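Notebook, April, peel trials, started 2 pm

Second go at the banana peel flour for the Plovine challenge. Batch 19 went through the grinder twice and still came out like wet tea leaves, so I've spread it thinner and put it back in at 54 degrees. 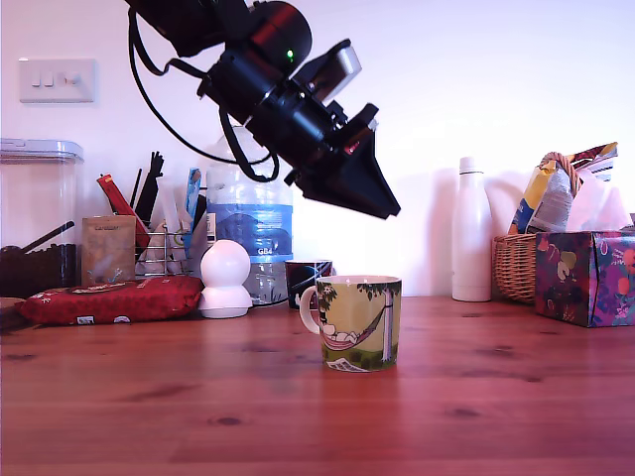
The bread side is going better! Crusts from the Kita bakery toast up nicely and smell of malt.

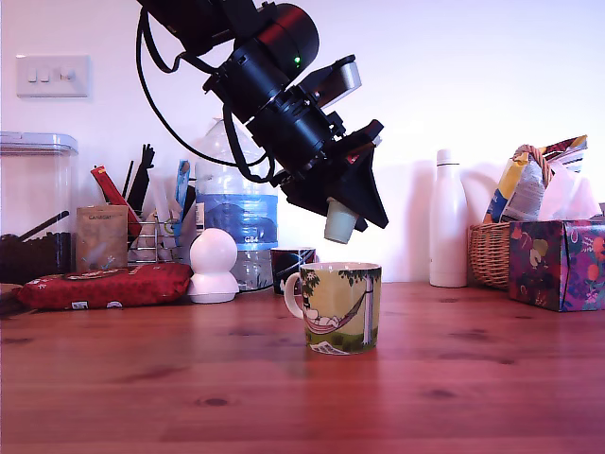 Potato water next. I let it stand and poured off the top (slowly, I've learnt). For tasting I'd like everyone on the same thing, either a mug with a handle like the one on the wooden table or the small pale green cups, because the syrup seems sweeter out of some cups than others. 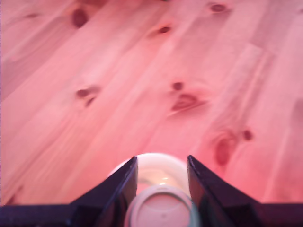
Charalambos Ververidis reckons the syrup is too thin to sell and wants it boiled down by half before Vellivel get a sample. Fair enough, but that's another evening gone.

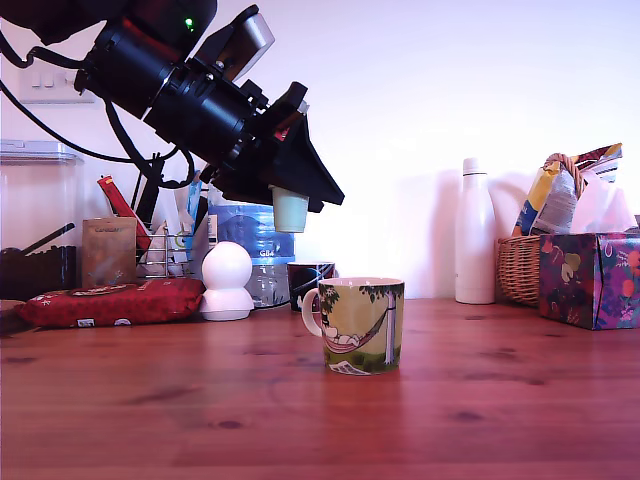
Do we peel the potatoes first? Leave the skins on, just scrub them well.

Still to do: weigh batch 19 again, ring Chávez for up to 2 more crates.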